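3.2 What people keep on a shared desk

I should say up front that I never meant to write a paper about desk stuff. I was supposed to be studying noise in open offices, and I had a whole plan for it, with decibel meters and everything. Then I spent my first August at Korkano sitting in a corner with a notebook, and my notes kept drifting away from the noise and toward the cups, the jars, the pen holders and the little piles of odds and ends that people put between themselves and the next person. By the end of the month I had pages of it! So I went back to my advisor, Lalit Lodhi, and asked if I could switch, and he said yes a lot faster than I expected.

The interviews came next. Seon-mi So and I talked with 163 people across two workplaces, Korkano and Daltero, and both of them had given up assigned seating before we got there. We asked everyone the same opening question (what's on your desk right now, and how did it get there?) and then mostly let them talk. Some people gave us one sentence. One man at Daltero talked for most of his lunch break about a stapler, and I loved every minute of it.

What came up again and again was the container. People who had lost their own desk still wanted a spot for their things, and a cup or a mug was the cheapest way to get one. It's small, you can carry it with one hand, and other people seem to leave it alone. A pen lying loose on a shared table gets borrowed and wanders off. Put the same pen in a mug and it suddenly has an address. Wijesinghe makes a similar point about kitchen shelves in shared houses, and I think the argument carries over to offices pretty well, although roommates know each other and coworkers on a shared table often don't.

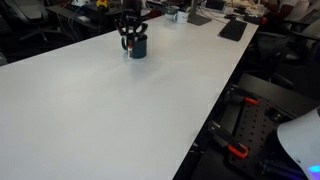
Figure 4. A mug as a holder on a shared table.

We also heard a lot about mugs changing jobs. Hardly anyone told us they bought one to hold things. It started out as a coffee mug, then it got a chip or the owner switched to a travel cup, and at some point a pair of scissors went in and the mug never saw the dishwasher again. I call this "retirement" in my field notes — Seon-mi hates the word, but we never came up with a better one. Once a mug is retired it almost never goes back. I asked people if they'd drink out of theirs again after a good wash, and the most common reaction was a face.

The two sites did differ on what happens at the end of the day. Korkano had a clear-desk rule and a wall of lockers, so the mugs went home to a locker each night and came out again in the morning. Daltero had no rule that anybody could repeat to us. Mugs stayed out, and the seats near them slowly turned into somebody's seats, even though the booking system said otherwise. I come back to those bookings in Section 4, where we compare the seats people reserved with the seats they ended up using.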